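Tarkmont邻里拼用车满一年,693次出行,冬季新增夜间时段

2025年11月18日 本地消息

Tarkmont的邻里拼用车项目Jasitz公布了第一年的数字:693次出行。对一个坐公交进城要换两趟车的镇子来说,这个数字真让人高兴!去年刚开始的时候,报名的家庭只有9户,名单贴在Ishida修车铺的玻璃门上,一张纸还写不满。现在参加的家庭已经有26户,门上的纸换成了一块白板,旁边还拴了一支笔。

没用过的读者可能要问,这和租车有什么区别。Jasitz的车都是镇上人家自己的车,平时大半时间停在院子里。车主把不用的时段放出来,邻居提前登记,用完加油、擦干净、停回原处,按里程分摊费用。没有押金柜台,也没有穿制服的人来验车,取车还车都在Ishida修车铺后面的空场上,钥匙当面交。老板愿意把场地让出来,条件是大家别挡住他的升降机通道(这一条写在白板最上头,用红笔,画了两道线)。

登记一开始全靠打电话,经常两个人订到同一个下午。夏天换成了Plasell的预约页面,手机上能看到哪辆车哪天空着,也能看到上一位用车人留下的话。留言栏意外地热闹,有人提醒左后门要用点力才关得上,有人说座椅底下找到一只儿童手套,还有人在同一辆车底下连续讨论了一个星期哪家的冬菜腌得好。不会用手机的老人照样可以打电话到修车铺,由店里代为登记,这个办法会一直保留。

从出行目的看,去县医院复诊排在第一位,其次是周末采购和接送孩子参加比赛。搬家具的也不少,那辆后排能放平的旅行车几乎没有闲过,想在周六上午用它,最好提前两个星期看页面。也有一些用法事先谁也没料到:镇上的合唱队借车运过谱架和一台电子琴,养蜂的人家借车去邻县拉空蜂箱,还有一对新人借了最旧的一辆白车接亲,车头扎了满满一圈野菊花,还车的时候花还留着,后面一位用车人就这么开着它去买米了。

费用方面,第一年没有涨价。油费由用车人承担,里程费归车主,另外每次出行留出一小笔放进公共的维修账,换雨刷、补胎、修小剐蹭都从里面出。账目每个月贴在白板旁边,谁都能看。今年最大的一笔支出是给旅行车换了全套轮胎,挑的是适合雪地的型号,换完正好赶上第一场霜。
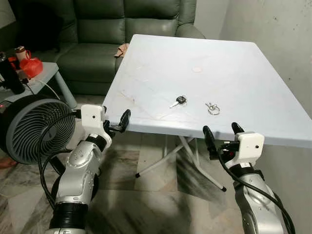 Sayaka Hirano说,她最看重的是这件事让人重新认识了邻居。她原来只知道街对面那家有一辆深绿色的小车,一年下来,她知道了那家的小女儿晕车,知道男主人爱听老戏,收音机永远停在同一个台。她还说,头一回把自己的车借出去时,心里七上八下,晚上往窗外看了好几次,车回来时油箱是满的,副驾驶座上放着一袋柿子。“后来我就不看窗外了,”她说,“不过柿子我一直记着。”

意见也有。最集中的一条是晚上用不了车。按照第一年的规矩,取车还车都要赶在修车铺关门之前,值晚班的人、孩子半夜发烧的人家,恰恰在最需要车的时候没有车可用。Shota Okabe在留言里写得很直接:白天再方便,也替不了夜里那一趟,希望早点解决。这条留言下面跟了很长一串赞同。

好消息是,夜间时段从12月开始试行。第一批放出来的是旅行车和两辆小车,晚上修车铺关门以后,由住在附近的车主轮流接电话、当面交接,最晚的取车时间是夜里10点。过了这个时间如果有急事,仍然可以拨预约页面上的紧急号码,接电话的人会看情况帮忙找车或者直接找人送一程。试行到开春,到时候根据用量再定要不要加车。夜间的里程费和白天一样,这一点在讨论的时候几乎没有争执,车主们一个接一个点头,很快就过了。

冬天用车还有几件事要留意。早上出发前请把前后玻璃和车顶的雪都扫掉,只刮出驾驶座前面一小块就上路的做法不行。扫雪刷放在后备厢右侧,用完抖干净再放回去。去北坡方向的路段背阴,中午也可能结冰,时间请订得宽裕一点,晚还一会儿没有关系,在页面上说一声就行。带狗出门的请自备垫子。车上的薄毯是一位车主的母亲织的,冷了尽管盖,下车叠好就可以。

车主这边,Ishida修车铺会在入冬前给所有参加项目的车做一次检查,看电瓶、防冻液和刹车,工时费不收,零件按进价算。铺子里的师傅对那辆最旧的白车格外上心,说它的发动机声音好听得很,再跑几年一点问题都没有。去年冬天它确实有过一个早晨打不着火,几个等着去赶集的邻居把它推出了空场,车着了以后一路开着窗唱歌去的。唱得怎么样不好评价,集市上倒是老远就有人听见了!

新的一年里,Jasitz还想试两件事。一件是固定的医院班次,每周挑一个上午,把去复诊的人凑到同一辆车上,省油,路上也有人说话,已经有几位退休司机表示愿意开。另一件是教刚拿驾照的年轻人熟悉山路,坐在旁边的是开了大半辈子山路的老车主,据说报名的老车主比年轻人还积极。两件事都还在排时间,定下来以后会写在白板上,预约页面也会同步更新。

想加入的家庭,不论有没有车,都可以到Ishida修车铺填一张表,或者在Plasell的页面上直接申请。需要带驾照和一份住址证明,有车的家庭再带上行驶证和保险单。没有驾照也可以报名,目前就有几户人家是只坐车不开车的,由邻居顺路捎带,里程费平摊。申请交上去以后,会有一位车主上门聊一聊,顺便带你去空场认认车,哪辆的离合器偏硬,哪辆倒车要多看一眼左边,当场都能试。

夜间时段的预约将在月底开放,页面上会多出一个深蓝色的标签。第一周想用车的人估计不少,请大家订了就来,来不了早点取消,把位置留给下一家。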